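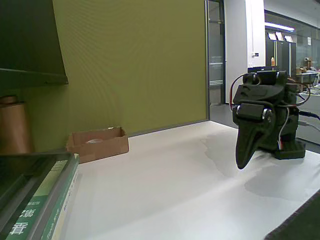
Pre-purchase inspection - Rovmont tabletop arm, demo unit
Sunday, October 21, 2018
Buyer: Siltora packing room. Quote from Skitska, second quote from Moreira still open.

## 1. Wiring

- [ ] Loops tied down or sleeved - NO. Thin wires stand well off the joints. Will snag on a shelf lip sooner or later.
- [x] Power cable exits away from the work side - ok, runs off to the right
- [ ] Spare wire set in the quote - not listed, ask Skitska
- [ ] Strain relief at base - didnt get to it, recheck

Comment: sleeving is cheap, do it ourselves if they want extra. Don't let it hold up the order.

## 2. Table and reach

- [ ] Base clamped or bolted - not confirmed. Get hole pattern from Rovmont before we order a bench top
- [x] Flat, light surface
- [ ] Keep-out line taped on bench - to do, ours
- [ ] Loose stuff off the bench - books and the fabric at the corner have to go before sign-off

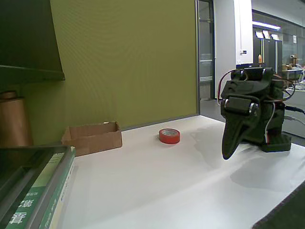

*Arm, tape roll and open box on the table.*

Comment: box sits right up against the wall panel. For our bench leave more room behind it, fingers get pinched there when someone reaches in. Put it in the layout drawing.

## 3. Gripper

- [x] Finger tips - no sharp edges
- [ ] Finger material spec - ask. Replacments priced per pair or per set? Quote doesnt say
- [ ] Servo screws - thread lock y/n
- [ ] Stop button within arm's length of operator - must have, not negotiable

Tape rolls are most of what we'd give it, so hold on the roll matters more than speed. One finger in the core, one on the outside of the rim - fine by me,
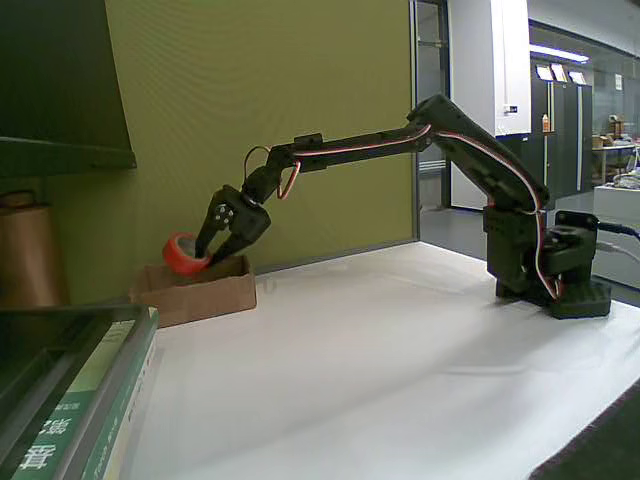
but want it written into the acceptance test, same grip, same kind of shallow box. No pass on a foam block.

## 4. Budget

- [x] Arm + gripper, 2 units - 2230 total
- [x] Sleeving, clamps, floor tape - 200
- [ ] Spare servos, 2 - price missing
- [ ] Guard panel - Moreira only, need drawing first
- [ ] Freight - who pays??

Comment: if spares push it over, drop to one arm now and the other in July. Do NOT drop the stop button or the guard.

## Result

HOLD. Open items in 1 and 3 go back to Skitska. Recheck wiring on delivery, before power on.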